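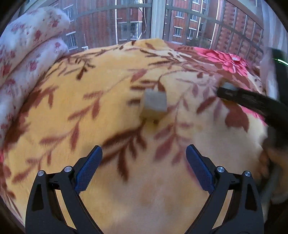
4.2 The made bed as a storage surface

Beds were coded separately from other soft furnishings. In the pilot at Kemberg they had been grouped with sofas and armchairs under "upholstered seating", and the category proved too broad to be useful. A sofa is cleared when someone wants to sit down, often several times a day. A bed is normally cleared once, in the evening, and may hold the same small articles from morning until then. The revised scheme therefore treats the bed as a horizontal surface in its own right, alongside the table, the worktop and the windowsill.

The inventory for the two main sites, Kindar and Stuven, lists 1306 small articles resting on bed coverings during daytime visits. An article was entered if it could be lifted in one hand and was not part of the bedding. Pillows, cushions and folded spare blankets were left out. Clothing was entered in a separate table and is discussed in Section 4.4. Of the articles listed, 919 lay on the upper covering itself, and the remainder on a tray, a book or another article. The analysis below concerns the first group only.

Three properties of the covering were noted at each visit: pile, ground colour and pattern. Pile was graded by hand as flat, brushed or plush. Ground colour was matched to a printed chart under the room's own lighting. Pattern was graded as plain, sparse or sprawling, the last term being reserved for designs in which stems, leaves or flowers run on across the surface without a clear repeat. Two coders, Fragkou and Kyriakidis, graded all coverings independently, and disagreements were settled by Andreadis. Most of these concerned the boundary between brushed and plush, which depends to some extent on how recently the covering has been washed.

Figure 6 illustrates a covering graded plush and sprawling. The ground is pale yellow, crossed by brown and maroon branches with narrow leaves, and there is a large pink-red flower with ruffled petals. A small white article lies on the pile, and a thick black cable and a small white plug or connector are also on the fabric. The two kinds of article behave differently against such a ground. The white one is set off by its outline and by the soft shadow it casts. The cable is set off by its tone, but its line has something in common with the curving branches, and on darker coverings of the same type we found that cables were easily passed over.

Pile affected articles in a second way. On flat coverings a small article rests on its lower face and its full height can be seen. On plush coverings it settles into the surface to a depth that varies with its weight, and the lower edges are partly hidden. Creases add a further difficulty, as the shading along a fold may be taken for the edge of an object. Coders were instructed to look at each bed from the foot and from one side before closing the entry. This added more than 2 minutes to a visit where the bed was large or much used, but it removed most of the omissions found when the Kemberg material was checked.

Residents rarely described the articles on their beds as misplaced. The commonest account was that the bed was the nearest clear surface to the socket or the wardrobe. One resident in Stuven distinguished between things "on the bed" and things "left on the bed", the former being in use and the latter waiting to be put away. Vrettos has proposed that this distinction be added to the coding scheme. We have not done so, as it cannot be applied without asking the resident, and a large share of the visits were made while the resident was occupied in another room.

Cables were the most troublesome class. A cable may begin at a wall socket, cross the bedside table and end on the bed, and it is then unclear to which surface it belongs. We assigned each cable to the surface carrying the greater part of its visible length. Plugs and connectors were entered with the cable where the join could be seen, and as separate articles where it could not. The Matlala inventory, compiled earlier by Karagiannis, counted every plug separately, and its totals for this class should not be compared directly with ours. A recount of the Matlala sheets under the present rule is planned for November.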